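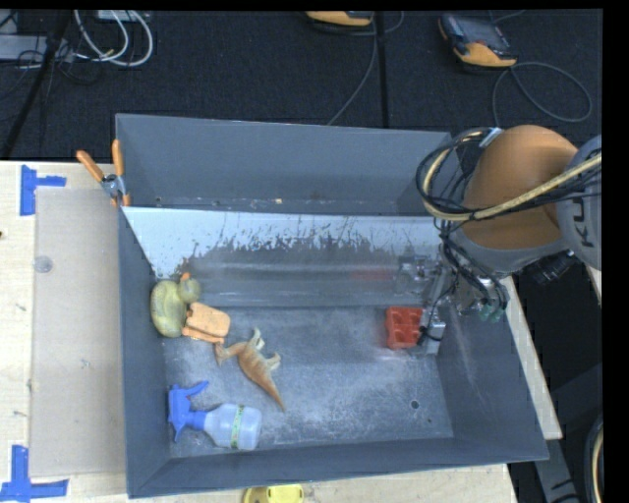
Solside announce winter tour and a brand new EP

Great news for anyone who wore out the first Solside record: the band are heading back out on the road this December, and they're bringing new songs with them!

The four-piece shared the dates on their page this morning, with 8 shows in small halls and clubs, finishing with a hometown night in Pollby. They last played there 3 years ago, when the queue went right round the corner and the encore ran well past closing time (the brass section came down into the crowd, and people still talk about it).

The new EP is called Nulville and will be out on the Marciniak label just before the first show. It has 4 tracks, and the opener is already streaming. It's a lovely thing, slower than their older singles, with a big singalong chorus and some gorgeous piano near the end.

"We wrote most of it in a freezing kitchen and we can't wait to play it somewhere warm," the band said in their post.

Support comes from local acts chosen by each venue, so every night will be a bit different. Tickets go on sale at 10am tomorrow, and the first 40 people through the door in Pollby get a signed lyric sheet. The full list of dates is on the band's page.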